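Clavholm Heated Lash Curler - Set-up and First Use

Section 3. Before you curl

Read this bit first even if you have used a heated curler before. The Clavholm runs hotter than the old Prumico one and the switch is on the other side.

3.1 Charging

1. Pull the clear cap off. Don't twist it.
2. Plug the cable into the base of the handle, flat side up.
3. Light goes red. Leave it alone until it turns green. First charge takes 86 minutes, later ones are shorter.
4. Unplug before use. It will not heat while charging.

Note: cable from the Mavell brow trimmer fits but charges slow. Use the one in the box.

3.2 Picking a heat setting

Hold the switch for three seconds to turn on. Tap to change.

Low (one bar) - fine or light lashes, first time users.
High (two bars) - thick, straight or stubborn lashes. Pad reaches 68 degrees C.

Start on low. Stay on low for the first week, see how your lashes take it.

CAUTION: Do not touch the pad to the eyelid. Do not use over lash extensions, lash glue or wet mascara. Stop if the eye stings or waters, and don't start again the same day.

3.3 Curling

1. Take off all eye makeup. Oil remover leaves a film, so wash after and pat dry.
2. Turn on, wait for the bars to stop blinking.
3. Test the pad on the back of your hand. Warm is fine. If it feels sharp, switch off and let it cool.
4. Look down into a mirror. Bring the pad in under the lashes, close to the root but not on the skin.
5. Lift and hold for a count of five. Don't pump it like a metal curler.
6. Move to the middle of the lash, hold again. Then the tips.
7. Do the outer corner seperately, with the narrow end.
8. Mascara last. Thin coat, let it dry befor the second.

Note: Vimala Naidu on our help desk gets asked a lot about primer. Yes, you can use it. Under the mascara, after the curl, never before.

3.4 Cleaning and putting away

Switch off, let it cool with the cap off. Wipe the comb with a dry cotton bud. For stuck mascara use a damp one, no soap, no alcohol. Never hold it under the tap.

Cap back on only when the pad is cold. Keep it away from the sink and out of reach of kids.

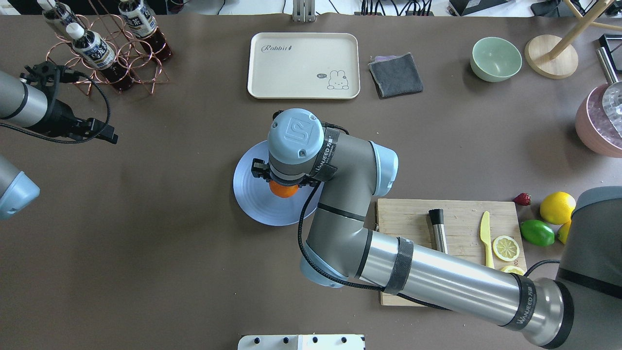
Fig. 3. Orange fruit over a round plate, tray behind.

3.5 If something is off

No light at all: try another outlet, then another cable.
Blinks red 3 times and shuts down: low battery. Charge it.
Warms up but curl drops early: lashes were damp, or too much mascara. Try high.
Pad loose: stop using it. Order pad no. 327 and see section 4 for fitting.

Still stuck, write to Nosipho Joubert at the service desk, and put the number from the bottom of the handle in your message. Replies go out before noon.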